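Novitz Releases Updated Parts Storage and Labeling Guide for Small Repair Shops

PLONDALE, Mar 6, 2018 - Novitz, a supplier of stockroom planning services, today released the second edition of its storage and labeling guide for repair shops and parts counters. The guide is offered as a printed manual and as a set of blank forms. It replaces the first edition in full. 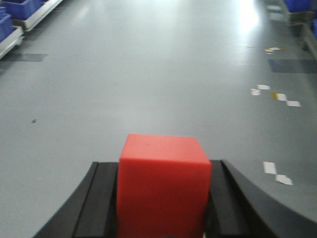
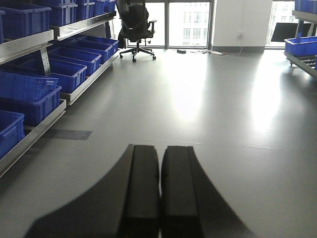
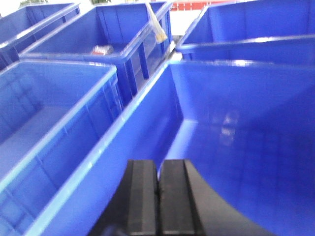

The second edition sets one numbering method for all small-part locations in a stockroom. Each location code is made up of an aisle letter, a rack number, a tier number and a bin position, in that order. Tiers are counted from the floor up, and positions are counted from left to right as seen from the picking side. Open plastic bins on slanted metal rails, such as the blue ones on the aluminum shelving in the second picture, take the label on the rail and not on the bin, so that the code stays with the location when a bin is swapped or taken away for cleaning. Bins that stand alone on a bench or cart take a separate code starting with the letter M and are left out of the rack count.

The guide was tested at the Plondale stockroom of Feleo, a distributor of pump and valve repair parts. At the start of the test the stockroom held 1,514 part numbers under three numbering methods, two of them no longer recorded anywhere. After duplicate and obsolete entries were removed, 951 part numbers remained. All were given new codes in January, and the old labels were taken down on the same schedule, one aisle at a time. Orders were filled as normal during the change.

Changes from the first edition are as follows.

Label size. The smallest permitted letter height has been raised to 20 millimeters for aisle and rack signs. Rail labels keep their earlier size.

Reorder cards. The two-card method has been dropped. A single card is now placed at the reorder level and carries the part number, location code, order quantity and supplier. The card goes to the purchasing tray when the level is reached and returns to the bin when the order is received.

Cycle counts. Fast-moving parts are counted every 7 working days. Slow-moving parts are counted once per quarter. The count sheet has a new column for parts found in the wrong location.

Mixed bins. Dividers are permitted only where both parts share a supplier and can be told apart by size. In all other cases each part number must have its own bin.

The printed manual is bound on the short side to lie flat on a counter. Printing and binding are handled by Edwards, which also supplies label stock cut to the sizes listed in the appendix. Shops may use other label stock if it meets the adhesive and thickness values given in the same appendix.

Holders of the first edition may exchange it for the second at no charge through the Novitz office in Plondale. Codes assigned under the first edition remain valid, except for those with a two-letter aisle prefix, which must be converted using the table at the back of the manual. Blank forms may be copied for use within the purchasing shop.

Orders and exchange requests are accepted by mail or at the Novitz front counter during business hours.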